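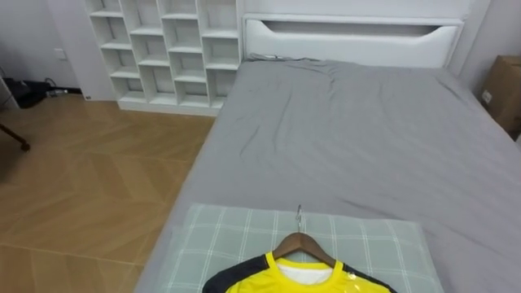

Grundside textile mill open day

The mill at Grundside opens its doors once a year, in April, and this was my first time getting a spot. It was a good drive out from the city. Parking is in the gravel lot behind the dye house, and you sign in at the loading dock and get a visor and a pair of foam earplugs. Wear closed shoes or they'll turn you around.

Our guide was Roman Gajewski, who started in the finishing room and now looks after the whole weaving floor. He took us through in a group of 11. The tour follows the cloth, so you start with the yarn store, which is kept humid and smells a bit like wet cardboard. From there it's up a steel staircase to the warping room, where the threads for a length of cloth are wound side by side onto a beam. The sheeting they were setting up needed 2,351 ends, and every one has its own spool on the rack. If one snaps, the machine stops and someone ties it back in by hand.

The weaving floor is loud even with the plugs. Two of the newer Brerix looms were running plain grey cloth, and an older one at the back was doing check. Roman shut that one off for a minute so we could get a look at the coloured threads going across. He said check is harder to sell than plain but harder to get right as well, and the corners of the squares are where a lazy sewer gets found out.
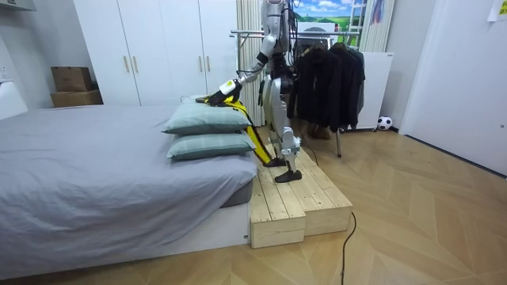
Pale green pillows, one on top of the other.

Cutting and sewing are in a separate building across the yard. Fitted sheets take up most of it. The corners are sewn first and the elastic goes on last, stretched through a guide as the hem is turned. They'd put a bin of rejected corners out for us to handle, and I couldn't find the fault in most of them. Pillowcases are simpler and go through in stacks.

The Kileo people, who buy a lot of the mill's cloth, had a table near the door and were answering questions about care labels.
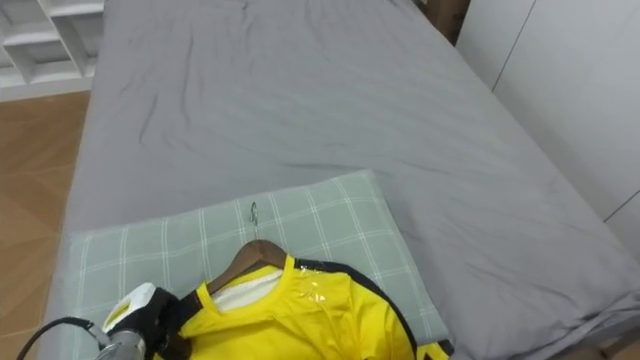
Should you iron a cotton fitted sheet?
Most people don't need to. Take it out of the dryer while it's a little damp, put it straight on the mattress and pull the corners down firmly.

After that came the wash room, where samples get laundered over and over and measured for shrinkage. Each sample is marked with a square in laundry pen, and a clerk writes the new size in a ledger. The Kuruc washer in the corner has done 900 loads since its last service, according to the tag on it. 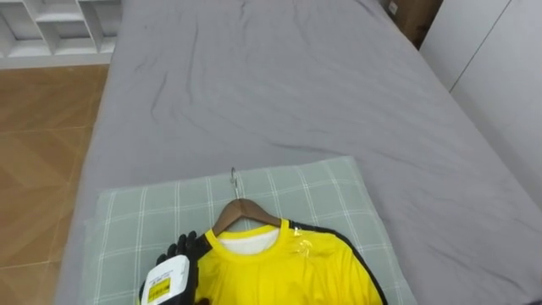
The seconds shop was the last stop, and it was busy. Seconds are sorted by colour and not by size, so check the label before you line up. I came away with 3 pillowcases and a single sheet with a crooked hem. The till takes cards. Tea and date squares were in the canteen until four o'clock, and the bus back to the station leaves from the front gate.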